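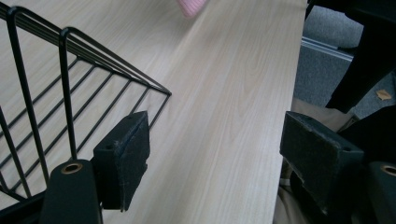
Teaching by demonstration

Teaching by demonstration (also called learning from demonstration, or just "showing") is a way of getting a robot to do a job by doing the job in front of it, or through it, and letting a program work out the motion from the recordings. I've been keeping this entry going for the Prirkton workshop wiki, so forgive the chattiness – Zubaida Minhas keeps telling me it reads like a letter, and she's right!

How it's done

There are a few main styles. In hand guiding you grab the arm itself and push it through the task while the joints record where they went. It's lovely for one simple path, but your own hands get in the way of everything. In remote control (teleoperation, if you want the long word) you sit off to the side with a joystick or a smaller copy of the arm, and the big one follows. You feel clumsy for the first hour. I certainly did.

Then there's the hand-held gripper, my favorite by a mile. You carry a two-fingered tool with a camera on it and do the chore yourself, with no arm in the room at all. The fingers often have foam pads, which are kind to whatever you're picking up but do get scuffed along the edges. Swap them before the covering starts to peel.

What gets recorded

Usually the camera video, the path of the tool and how far the fingers are open. One run through a task is called an episode or a demo. A small tabletop job like moving soft things in or out of a wire basket might need 200 episodes before the robot does anything sensible, though it depends hugely on the setup. Our Cullstead set stands at 1,859 as of 8 February 2024, and I'm still adding to it.

Common trouble

Wire baskets are a pain, and I say that with affection. You see the table straight through the sides, so a program can lose track of where the basket stops (thin black rods, lots of gaps). Plain pale tabletops have the opposite problem, with very little for the tracking to hold on to. Moving too fast blurs the video. So does talking with your hands, which is my own bad habit.

Names

In our notes, Imano means the recording software and Queiroz means the older remote-control station, the one with 2 joysticks. People mix them up all the time. The Queiroz page hasn't been updated since November, so check the cable list before you plug anything in.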